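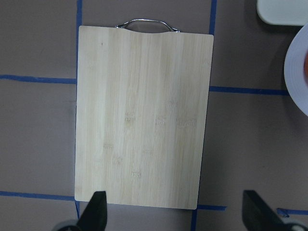

The Stimico manipulation software group has released version 2 of its grasp planner, Dirley. The following posts summarize what has changed for teams already running the earlier version.

Dirley now plans from the wrist camera alone for flat objects on a tabletop. The overhead camera remains supported and is still required for stacked items.

Thin, flat objects such as cutting boards were the main source of failed plans in August. The old planner looked for two opposing sides within the opening of the fingers. A board lying flat is often too wide for that, and the planner returned no result.

The new planner proposes edge grasps and handle grasps as separate candidates and scores each one for clearance. Thin wire handles are a known weak point. Depth readings on shiny metal are sparse, so the handle outline is taken from the color image and fitted as a curve.

Tape lines on the work surface are now masked before segmentation. In earlier builds, a strip running under an object could be joined to the object's outline, which moved the estimated center. Sites using tape grids should keep masking turned on.

The release was tested on 802 recorded approaches at our Zonatthorpe laboratory. Planning time is up to 60 milliseconds per view on the standard controller — the limit is set in the configuration file and can be raised.

Known issue: pale dishes near the border of the view may be merged with the background. A fix is in review.

Questions on migration may be directed to Nuala Hennessy, who maintains the planner interface. Release notes are dated September 24, 2023.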